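Tracking Down a Gripper That Lets Go Halfway Through a Fold

By Angus Dow
Last updated April 22, 2019

If you have spent any time teaching a two-armed robot to handle clothes, you will know the particular sinking feeling of watching it take hold of a shirt, lift it nicely, start to swing across, and then drop the whole thing in a heap. Ours did this on and off for weeks. I blamed the fingers, then the software, then the shirts, and in the end the fault was in a place I had looked at twice and passed over both times. I've written up the steps in the order I wish I had taken them, so that you can get to the bottom of yours a good deal faster than I did.

Our setup is a pair of small arms on a padded bench, each with a two-finger gripper, and a camera at each wrist. We run them from a program we call Tandalov, and the gripper controller is a Birnell board. Yours will have other names on it, but the checks should carry over to most grippers that are driven by a small motor and read their own current.

Before you start

You will need a notebook, a set of feeler gauges, a hand-held spring scale (the kind sold for weighing luggage is perfectly fine), a roll of electrical tape, and a few garments you don't mind seeing dropped. Please don't do this with just one garment. I did, for far too long, and a plain cotton T-shirt will forgive almost anything. What finally brought the fault out into the open was sportswear, which is slippery, and layered sportswear most of all, where one piece is tucked inside another and the two can slide past each other.

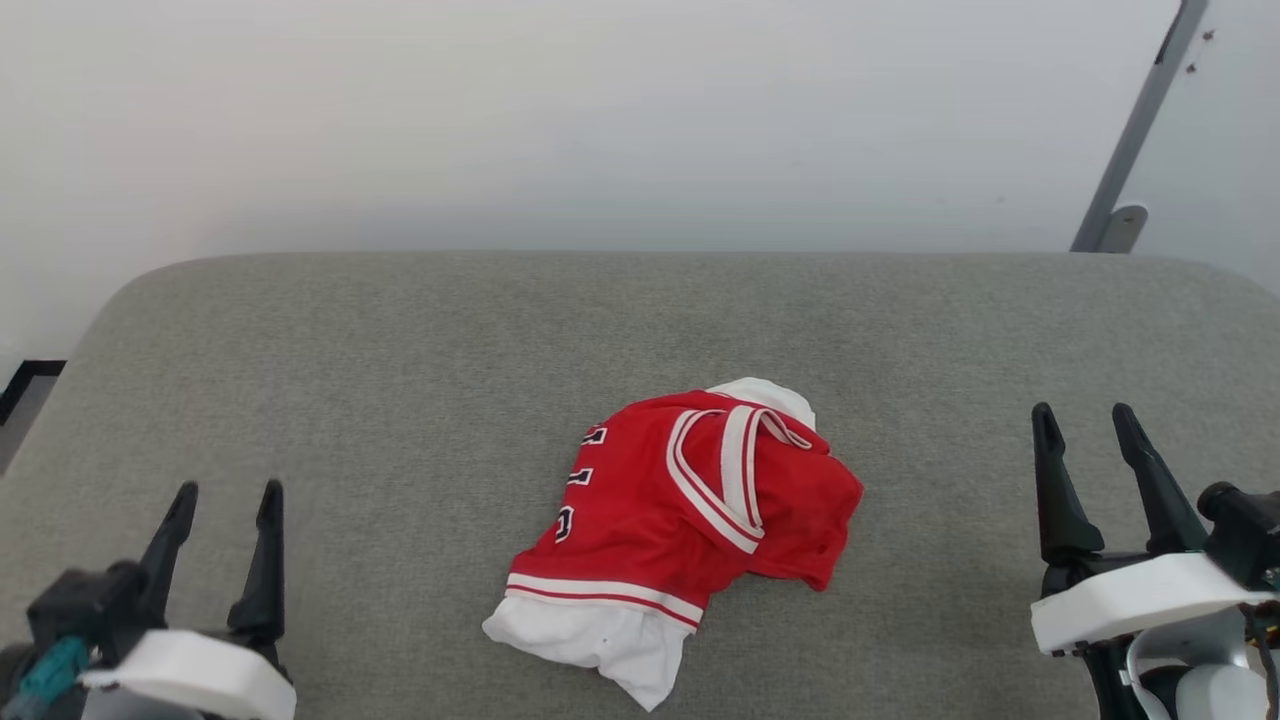
Red jersey with a white layer inside, bunched up on the padded bench, both grippers open.

A word on safety, and I do mean it. When a gripper drops something unexpectedly, the natural thing is to reach in and catch it. I have done it myself. The arm does not know you are there, and it will carry on to the next point in its path with your wrist in the way. Agree with whoever is in the room that dropped clothes stay dropped until the arms are stopped. Keep one person at the stop button whenever power is on, and have that person do no other job, including taking notes. If you need to touch the fingers, cut power to the arms at the switch and wait for the lights on the controller to go out.

Step 1. Write down what kind of drop it is

There are three kinds, and they point to different causes. The fingers may open by themselves. They may stay closed while the cloth slides out. Or they may never have had hold of anything but a little pinch at the surface, which gives way as soon as the weight comes on. From across the room these look very much alike, so use the wrist camera recording and go through it slowly.

Make a page with three columns and put a tick in the right one after every drop. Don't fix anything yet! I know it is tempting. We logged 38 drops before touching a screwdriver, and 35 of them went into the first column, the fingers opening by themselves. I had been quite sure it was slipping, and had already ordered new rubber pads.

Step 2. Check the grip with the arm standing still

Park the arm, close the fingers on a folded piece of cloth, and hook the spring scale through the cloth. Pull straight and steadily, away from the fingers, and write down the reading when the cloth begins to move. Do that several times and compare the left gripper with the right. A small difference is nothing to lose sleep over. If one is clearly weaker, look for wear at the tips first, then for play in the finger joints using the feeler gauges.

Both of ours passed this test with no trouble at all, and that is where I went wrong the first time, by deciding the grippers were healthy and going off to look at the software. A gripper that holds well on a parked arm has only shown you that it holds well on a parked arm. Keep your figures, you'll want them again in step 4.

Step 3. Look at the controller log

Most controllers report finger position and motor current. Find the moment of a drop and look at the second or so before it. You are after one of two things. If there is an open command in the log, something upstream asked for it, and you should go and find out what. If there is no open command and the position changes anyway, the motor has lost power or the controller has restarted.

On the Birnell board the position is given in counts, and ours reads 2448 with the fingers closed on thin cloth. In every drop from the first column it slid down to 2268 with no command behind it, and stopped there, the point where the springs in our fingers come to rest with no motor pushing against them. I had seen that number in the logs many times over and had taken it for a calibration error. If a number keeps coming back, please be more curious about it than I was.
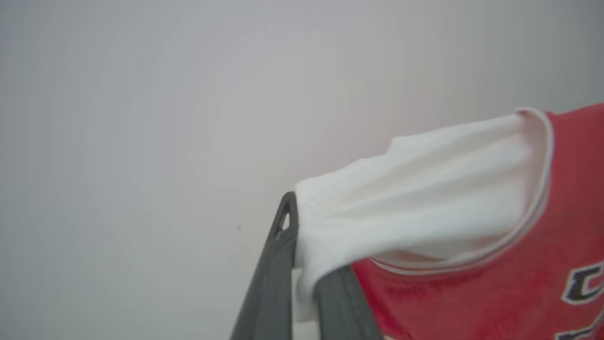
Once you are fairly sure the motor is losing power, go back to your page of ticks and add where the arm was in its path each time. A fault in the board will turn up anywhere. A fault in the wiring tends to favor certain poses, usually the ones where the wrist is turned hard over or the elbow is stretched out. Ours liked the moment when the wrist rolled over at the top of the lift. Seeing all those marks crowd together in one corner of the page was the best feeling I'd had in weeks.

Step 4. Repeat the pull test in the bad pose

Move the arm slowly to the suspect pose and stop it there. Turn the arm drives off if your arm has brakes that hold it up without them, and leave only the gripper powered. If it has no brakes, support it on a stand first, and test that the stand is really taking the weight. Close the fingers on the cloth, pull with the scale as before, and watch the current reading while a helper gently flexes the cable with a plastic rod. Keep hands off the cable itself during this part.

We got a steady reading for quite a while and I was beginning to lose heart. Then the rod pushed the cable a little toward the wrist joint, the current went to zero, and the scale came away in my hand.

Step 5. Open up the cable run

Power off, and this time unplug it as well. Undo the cable ties from the wrist back to the forearm and go along the wire with your fingertips, bending it a little at a time. A wire that has broken inside its insulation feels soft at the break, as if there were a hinge in it. Look hardest at the places where it passes under a tie, because a tie pulled too tight makes a fixed point and all the bending gets done right beside it.

That was our trouble exactly. I had fitted the tie myself in September and had been rather pleased with how tidy it looked. The supply wire had broken strands just past it, with enough of them left to carry the current until the wrist rolled over.

Step 6. Replace the wire and give it some slack

Don't splice it. A splice at a bending point is stiff, and the wire will break again next to it. Fit a whole new length of fine-stranded flexible wire, and leave a loop at the wrist generous enough that you can roll the joint to both ends of its travel by hand without the loop going tight. Hold it with a soft strap instead of a tie, and put a turn of tape under the strap so it can't creep. Then do the other arm too, even if it has given you no bother.

Step 7. Make the program notice

The broken wire was the fault, but what troubled me more was that Tandalov carried on folding thin air afterward. We now have it check the gripper current at each point in the path and stop both arms if the reading disappears while the fingers are supposed to be closed. Test it by pulling the gripper fuse while the arm is parked and sending a move command. The arm should refuse to go. If it moves, you are not finished with this step.

If it still drops things

Go back to step 1 with a fresh page. You may have had two faults, with the louder one covering up the other. After the rewiring we were left with the occasional slip on layered garments, where the gripper has the inner layer and the outer one slides off around it. The new pads have helped with that, so I suppose I didn't waste the money. Taking the pinch deeper, so that both layers are between the fingers, helped a good deal more, and I'll put the settings we use for it on the Brorkden page once I have them written out neatly.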